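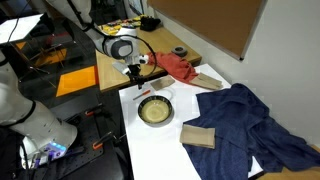 Black bowl, screwdriver and folded cloths on a white table

Which pressing of the Norngate album should I get?

Posted in Music > Albums and Releases

I've been after the second Norngate album on vinyl ever since I wore out my CD. There seem to be two versions. One is the original on Plaswood, which a store near me has for $32. The other is the reissue that came out in January and costs a bit more. The reissue has two extra songs, but a friend told me the sound is louder and flatter. Has anyone heard both? I mostly care about side two.

Grornden

I have both. The original was a run of 3,000 and the quality is all over the place. My copy is number 312 and it has a tick all through the slow song that closes side one. Side two is quiet and sounds great. The reissue was cut again from the tapes and it is a little louder, but I wouldn't call it flat. The drums are clearer and the bass is down a touch. 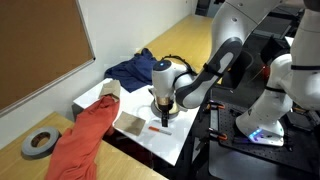 The extra songs are a demo and a live take, and the live one fades out early. If the store will let you play the original first, listen to the last song on each side. If those are clean, buy it. Also check for the lyric sheet, as a lot of used copies have lost theirs.

Lino Fiore

original. reissue cover is printed too dark

Hämäläinen

I only have the reissue so I can't compare. Mine plays fine. I paid over $20 for shipping, so see if a local shop can order it for you.

Plattered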